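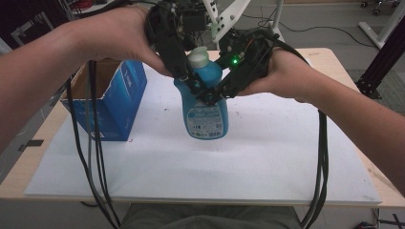

Geetha Sastry wrote: same on my account, the label export dies at 41 percent every time and then the page just sits there. Tried two browsers. Is there a fix or do I keep making labels by hand?

Reply from support, 7/28/26
Sorry Geetha, merging you into this ticket. Where we are so far:

- Small batches go through fine. Lesia sent 58 labels, no trouble.
- Anything over 300 hangs. Her full list is 2000 rows.
- Clearing the cache did nothing. Neither did logging out.
- Old template from January works, new one doesnt.

So it's the new template, or something in it. Can you both open Rimano, go to Settings, then Templates, and tell me what the barcode field says? Should be "text". If it says "auto" change it and save - then run the export again.

Lesia Ivanyshyn: mine said auto. Changed it. Got to the end this time but the last page came out blank??

Support: blank page is a known one, seperate bug. Delete the empty row at the bottom of your sheet before uploading. Don't just clear it, delete the row.

Lesia Ivanyshyn: ok that did it. All printed.

Geetha Sastry: mine already says text. Still stuck at 41.

Support: hm. Send me the sheet pls, and which printer you picked. Passing to Stepan Stasiv on the template side. Ticket stays open, status: waiting on customer.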